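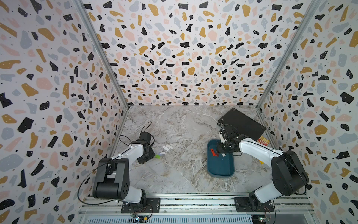
Terrazzo and marble prints: Pokska presents its new surface collection for small workspaces

PRESS RELEASE
June
For immediate use

Pokska, the maker of printed surface coverings, today opens orders for Skundden, a collection of wall and floor patterns for small enclosed spaces. The collection is made for places which normally get no decoration at all: work corners, booths, cupboards with a bench inside, display boxes and the insides of cabinets.

The first two patterns are a terrazzo-style print for walls and a marble print for floors and worktops. The wall pattern has irregular chips in black, mustard yellow, pale pink and a light blue-grey on a white background. Between the bigger chips there are very small black dots, so that the white parts do not look empty. The floor pattern is grey and white, with thin veins in white and brownish tones.

The two patterns were drawn to be used together. When three walls carry the terrazzo, the floor should be more quiet, and the marble has the same white and grey in it without repeating the chips. Customers can of course also order only one of them.

"We have looked for a long time at the small spaces where people put their things and do their work, and most of them are plain white or plain grey," says Ivar Hovland, head of design at Pokska. "I wanted a wall that is cheerful also when you see it every day from eight in the morning. The mustard was the most difficult colour. In the first prints it was too near to orange, and beside the pink it became a little bit like sweets. We changed it 4 times before I was satisfied."

Corners

In a small space the corners are very visible, and this is where many wall coverings begin to look untidy. Skundden walls are therefore cut as separate panels, one for each side, and the seams can be covered with straight aluminium posts in silver. The posts make the corner stronger and hide the place where the two prints meet — the chips do not need to match from one wall to the next, and fitting takes less time.

The posts are sold in pairs under the name Vemton. They can be used also with other panels from Pokska, including the plain colours from last year. A pair is enough for a space with a back wall and two side walls. The side walls may stand straight or be opened a little towards the front, which gives more light on the floor and makes it easier to reach inside.

Small things on a patterned surface

During the development Pokska received many questions about whether small items are hard to find on a patterned surface. The marble print was made lighter for this reason, and the veins were made thinner than in the first drawing. A strong colour such as bright green is easy to notice on it. For white objects, for example cards or thin sticks, the company recommends to try a sample first in the light of the room where it will be used. Customers who work mostly with white or pale things may prefer a darker floor, and one is planned for the second part of the collection.

"A pattern must be tested with the real objects on it," says Ivar Hovland. "On the drawing table everything looks good. Then you put down a small white card and you see if you have done your work well or not."

Sizes and fitting

Wall panels are delivered in a height of 135 centimetres and can be shortened at home with a normal cutting knife. The floor covering is supplied on a roll and is cut to the wanted form, also when the floor is narrower at the back than at the front. Pokska advises to lay the floor first and let the back wall come down to it, so that the line between the two is clean. Printed instructions are included with every order.

Samples and orders

Sample sheets of both patterns are available from Pokska and from the Ansari showroom, where the full collection can be seen on walls and floor together. The showroom is open from 10 in the morning until 5 in the afternoon. The Skundden starter set, which contains three wall panels, one floor covering and one pair of Vemton posts, costs 292 euros. Panels, floor covering and posts can also be bought separately.

Press contact

Questions about the collection, requests for samples and interviews with Ivar Hovland: please write to the press office at Pokska. Pictures in print quality are sent on request.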